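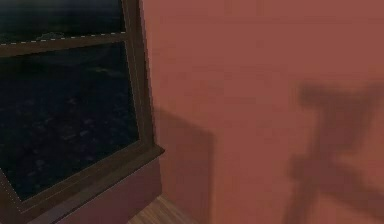
Eduardo Quiambao, simulation tester at Floteck

Blog > Robots > Things That Broke
Posted June 2024 by Eduardo

So run 39 went sideways. The robot was supposed to turn around and head for the table, and it parked itself facing the wall by the window and stayed there for 500 steps, reporting "path clear" the whole time!

My first guess was the shadows on that salmon wall (the big blurry one especially). I turned them off in the renderer and got the same stall. Then I blamed the dark window glass, and that was a wasted evening too.

It was the heading value. Our Pastwood build wraps it one way and the planner wraps it the other, so it thought it had already turned. I've patched it and 14 reruns came out fine, but I'm keeping the watchdog timer on.

Last updated: two days after posting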